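Sorting and storing chopsticks at home – speaker notes
Zdeňka Halás, 22 October 2026

Slide 1. Open with the title only. State the scope: long utensils kept at the table, mainly chopsticks, with skewers and serving tools where they share a container. Knives are out of scope. Plan 2 minutes for this part, and 6 for the drying section, where most of the questions come.

Slide 2. Standing storage in cups. Most homes start with whatever is within reach – a paper cup, a glass, a length of cardboard tube. Explain the center of gravity problem. A stick is several times taller than the cup that holds it, so a light cup tips when the load leans to one side. Glass is heavier and more stable but has no drainage. Skewers in the same cluster make it harder to pull out one stick cleanly.

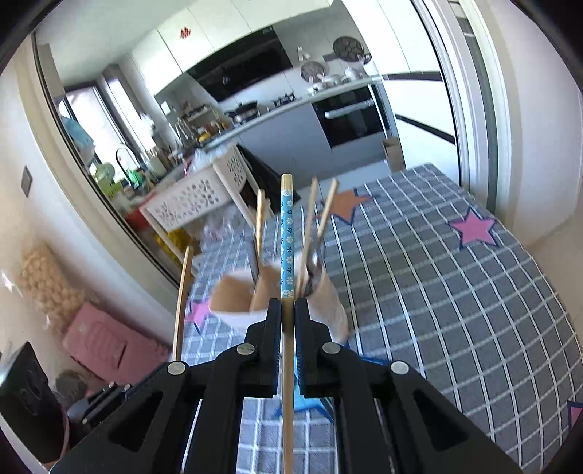
Nia Harries wrote after the May session that she would keep paper cups for dry skewers only, and that any stick going back wet should never share a cup with them. I agree with the first half. For the second half, my answer is that no stick should go back wet at all. Read her comment out and move on.

Slide 3. Where the sorting gets done. Recommend a table near the kitchen over the counter by the sink. Counters collect bottles and jars, and the clear length left over is often shorter than a stick. A cloth on the table stops round sticks from rolling. Have a box or basket at hand for rejects before starting.

Define a reject: split tip, raised grain, visible bend, or a coating that has started to flake. Roll each stick on a flat surface with the cloth pulled back. A bent one wobbles.

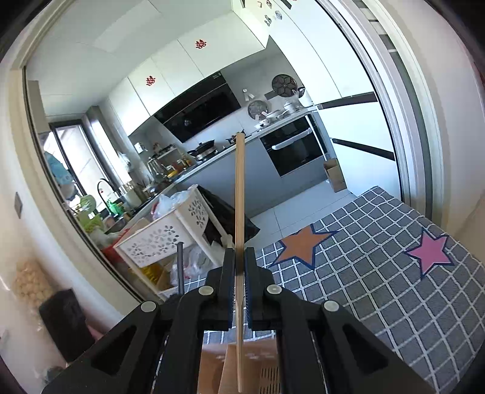

Libor Vaněk asked whether a bent stick can be straightened with steam and a weight. My reply was that it can, for a week or so, and then the bend returns. Use it to stake a seedling. If someone raises the same question today, give the same reply and do not go into wood moisture.

Slide 4. Divided holders. A rigid plastic holder with a central divider and openings near the base is the usual step up from cups. Three points to make.

First, the divider should separate by length or by weight. A ladle hangs its bowl over the rim and takes up more room than its handle suggests.

Second, the openings only drain if the holder stands on something that lets water away.

Third, sticks lean. In a wide compartment they spread out at the top and cross each other, so a pair ends up facing two directions.
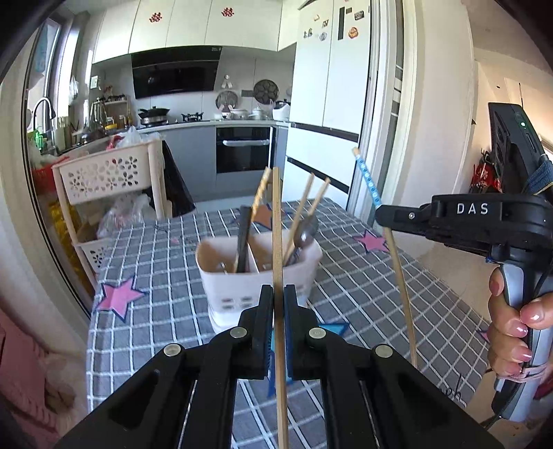 The remedy for crossing is a fuller compartment or a narrower one. The Jondska holder I use at home has a removable insert; the Kubíček one does not, and I pack it tighter. Either works. Do not recommend a make from the stage.

Slide 5. Pairing. Lay the sticks flat and match by finish first, then by length. Patterned sticks pair quickly. Plain bamboo takes longer, as two plain sticks from different sets can differ by a few millimeters. Stand the pair on end and compare the tips. Black sticks should be checked under good light – wear shows at the tip before anywhere else.

Singles go back in the holder only if the partner is likely to turn up. Otherwise they join the rejects.

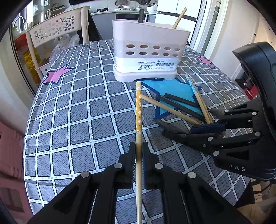
Patterned, plain and black chopsticks at the pairing stage.

Slide 6. Drying. Tips up, air on all sides, overnight. Leave the holder uncovered. Wash the holder itself when the sticks are out of it, including the corners of the base.

Questions. Ramil Lacson has the handout and the spare clicker.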